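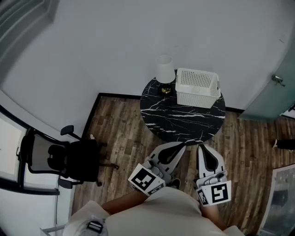 Jae-hoon Nam wrote to the housing office in December to ask whether the round tables could stay in the guest rooms when the desks arrive, as a guest with a lamp, a book and a cup has little use for anything larger. The office has agreed, and the tables will remain.

Gestalau Guest Residence: Room Furnishings

This page forms part of the furnishings gallery of the Gestalau Guest Residence. It is intended for visiting staff and their families who wish to know what a small room contains before they complete the booking form. The residence has 14 small rooms on the Nernen side of the building. Furnishings are recorded in the house inventory, which now holds over 858 entries.

Side table, small room
Round top in glossy black marble with thin white veins. The table stands near the wall, on the wooden plank floor. Guests are asked to use a coaster and to wipe up spills of juice, wine or vinegar promptly.

Table lamp
White cylindrical shade on a round gold-toned base. Replacement bulbs may be requested at the Ramanauskas entrance until 5 p.m.

Basket
White plastic, rectangular, with short handles at each end and small square perforations in the sides. Baskets may be moved within the room and should be left there on departure. The inventory number for this type is 3129.

Walls and floor
Plain white walls with a black baseboard. Nails, hooks and adhesive strips may not be used on the walls. The floor is to be cleaned with a dry mop or a well-wrung cloth only.

Requests and changes
A guest who does not require the lamp or the basket may ask for it to be removed before arrival. Additional tables are not available for small rooms. Larger rooms in the Grikier wing are furnished differently and are shown on a separate page of the gallery.

Damage to any item should be reported to the housing office on the day it is noticed. The form is kept at the front desk.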